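Trarkedbridge Shared Workshop
Minutes of the Arm Build Meeting
03/07/2019
Back bench, after open hours

Taken by the minutes secretary. Present: six members of the build group, plus two members of the general workshop who asked to sit in and were told they could speak but not vote. Apologies were received from the member looking after the motor drivers.

1. Minutes of the January meeting

Agreed with one correction. The January minutes said the Skukent arm "will be picking up objects by spring." The member quoted asked for this to read "could be." The minutes secretary said the word used on the night was "will." After some back and forth the wording was changed, and the minutes secretary asked that the change be recorded as a change.

2. Matters arising

The second-hand power supply has been collected. It has not been tested under load. The group was told in January that it had been, by the seller, and that this was good enough. It was agreed that the seller's word is not a test.

The lock on the parts cabinet is still broken. No action.

The shoulder bracket has been cut again and now fits. This is the third one. The two earlier brackets are in the scrap bin and anyone who wants the aluminum may have it.

3. Money

The build was given $1000 from the general fund at the start. $300 remains. The motors for the wrist have not been bought and are not in that figure.

One of the visiting members asked what the rest had been spent on and whether there was anything to look at. The group pointed to the base, the shoulder, the upper arm and the control box. The visiting member asked whether any of those moved. The base moves. The shoulder moves when it is not carrying the upper arm.

The question was put whether the group would come back to the general fund for more. The group said not before summer. The visiting member asked for that to be written down, and it is.

4. Which wrist

Two options were on the table, as in January.

Bokance wrist unit. Comes assembled. Would take nearly all of what is left. The member in favor said it would save months. Asked which months, since the elbow is not finished either, the member said it would save them later on. The minutes secretary noted that the listing gives a load rating but does not say at what reach, and that the same was true of the shoulder motor we are now unhappy with.

Home-built wrist. Cheaper, and we have most of the bearings. The member in favor has drawn it but has not printed any of it. Asked how the cable gets past the second joint, the member said that part was still being worked out. It was also being worked out in January.

Nobody was willing to move either option. It was agreed to print the home-built one in plain plastic, hang a weight off it, and see what bends. No purchase from Bokance until that has been done and written up. Carried, 5 for, 1 against.

5. Simulation work (Yupanqui)

Yupanqui is the group's name for the simulated room where the pick-up tasks are being set up while the real arm is unfinished. The member doing this work gave a report and brought a laptop.

The room has a table, chairs, a cabinet and various objects to practice on. The member said progress was good and that the control code could be written and tried against it now, so that when the arm is done the software will be waiting.

There was a long discussion, kept short here.

It was asked whether anything learned in the simulated room would carry over to the bench. The member said a good deal of it would. Asked which parts, the member named the order of moves, the reach checks and the stop conditions. Friction and cable drag would not carry over. It was pointed out that friction and cable drag are the two things wrong with the real shoulder.

It was asked why the room looks like somebody's dining room when the arm will be bolted to a workbench. The member said the objects and furniture were the ones that came to hand and that the layout can be changed. The group would like it changed. A bench of the correct height was requested, with the arm placed where it will be in real life.

The apple was discussed. One member felt it was an easy target, being round and out in the open, and that a success with it would say very little. Another said an easy target was the right one to begin with. Both points were accepted. The small things on the chair seat were thought to be harder, given the height of the seat and the chair back on one side. It was agreed that no result is to be reported to the general workshop on the strength of the apple alone.

The view below is from the member's current layout. 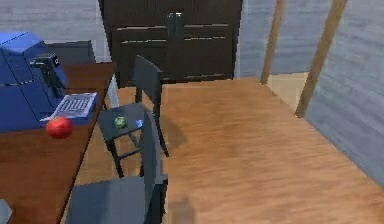
Fig. 1. Yupanqui room, rendered view: apple on the table, two small objects on the seat of the farther chair.

The member was asked how often a pick-up has worked so far. The answer was that it depended on what was counted. The group would like the following counted, and nothing else: the object leaves the surface, stays up, and is put down where it was meant to go. Near misses are to be logged as misses. Runs that were stopped by hand are to be logged too, with the reason they were stopped.

One visiting member said that a workshop is for making things and asked whether this was now a computer project. The chair of the meeting said it was both. The visiting member did not seem satisfied with this, and the minutes secretary has some sympathy.

Agreed: simulation work continues at no cost to the fund. Carried without a vote.

6. Safety

The emergency stop is wired to the base motor only. It was proposed that it should cut power to everything. There was surprise around the bench that it did not already. Until this is fixed the shoulder is not to be powered with anyone inside arm's reach, and that includes leaning over to hold the cable out of the way, which several of those present admitted to doing.

A printed notice will go on the control box.

7. Open day

The workshop office has asked whether the arm can be shown at the open day. One member was keen and suggested having it wave. Another asked what would happen if the upper arm sagged as it did last month. The first member said visitors would not mind.

It was decided to show the arm switched off, with the drawings, and to have the Yupanqui room on a screen beside it with a clear label saying it is a simulation. The label was insisted on by three of those present. At the last open day a video from the Skukent people was running on a loop next to our own base plate, and we spent the afternoon telling visitors it was not ours.

The vote was closer than it should have been.

8. Any other business

The small vise is missing again.

The group's shelf is over its share of space. The boxes of unused stepper motors can go under the bench if they are labeled. Unlabeled boxes will be treated as scrap.

A request was made that members stop calling the arm "nearly done" on the workshop mailing list. Agreed.

9. Actions

Print the plain plastic wrist and load it until it bends or breaks. Write down the weight. (Wrist member)
Test the power supply under load. (Control box member)
Rewire the emergency stop to cut all motors. Before any other wiring. (Control box member)
Put a workbench of the correct height into the Yupanqui room and start the run log. (Simulation member)
Write to Bokance and ask for the load rating at full reach. (Minutes secretary)
Notice for the control box. (Minutes secretary)
Find the vise. (All)

Next meeting to be set by email once the wrist has been tested. If it has not been tested there will be no meeting.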